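Home News Reviews Events Subscribe Contact

Zekutero opens orders for Lomo two-arm counter kit

September 20, 2025

Zekutero has opened orders for Lomo, a two-arm kit intended for snack counters, office pantries and small cafes. The kit is sold as a package of hardware, control software and setup service. Deliveries are scheduled to start in November.

Lomo replaces Samuel, the single-arm kit the company has sold to the same market. Samuel could pick from a shelf and place on a tray, but a second order had to wait for the first to clear. With two arms on one table, Lomo can assign one order to each arm or split a single order between them. The software plans both paths together and holds one arm back if they would cross.

The package includes two arms, a two-fingered gripper for each, a controller, a power unit and a license for the order software, which is named Sovuvness. The table is not included. Zekutero specifies a flat, rigid surface and supplies a drilling template for the bases. Stands, baskets and trays are also left to the buyer, and the software accepts any fixture that stays in a known position.

Setup takes 4 hours according to the company's data sheet. Most of that time goes to teaching pick points. The operator guides the arm by hand to each item, closes the gripper and saves the position under an item name. A saved menu can hold 96 items. Items that share a package shape can share a grip setting, so a second flavor of the same bar needs only a position.

Zekutero has published results from its own bench trial, in which the kit ran 103 orders drawn from a mixed menu of drinks, bars, boxed snacks and baked goods. The company reports that 6 of those orders needed a person to step in. It lists the causes as film wrappers slipping in the fingers and soft items shifting before the grip closed. No outside lab has repeated the trial, and the company has not released cycle times for single items.

Soft food is still the weak point of the kit. The standard fingers are hard and narrow, which suits bottles and boxes. For unwrapped cake or pastry, the manual recommends a wider finger set, sold separately, and a slower closing speed. It also recommends that the delivery tray be placed within reach of both arms, with a clear margin on all sides - a tray pushed close to a tall stand leaves too little room for the wrist to turn.

The demonstration table follows that layout. One gripper is held low over an empty beige tray at the center, with four red bottles on a clear tiered rack behind it and a slice of cake in a round basket to one side. Snickers bars and small boxes are set out on a stepped acrylic stand. 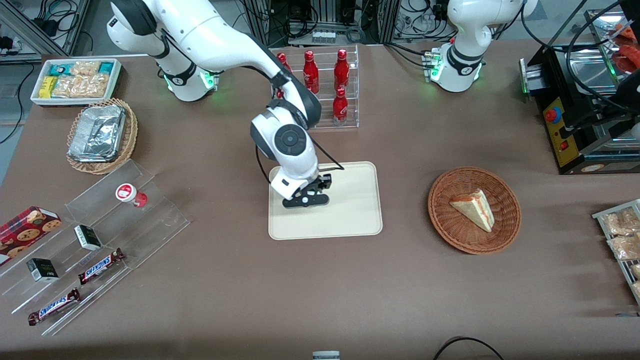
Service and support

The first year of support is part of the purchase price. It covers remote help, software updates and replacement of worn finger pads. One site visit is included, and further visits are billed by the day. After the first year, buyers can renew or run the kit without support. The order software keeps working in either case, but updates stop.

Current Samuel owners can keep their controller and buy the second arm as an upgrade. Saved pick points carry over if the first arm stays on its original base. If it is moved, every position has to be taught again.

Zekutero will quote prices on request and has not posted a public list. Orders placed now are filled in sequence, and the wider finger set ships separately from the main kit.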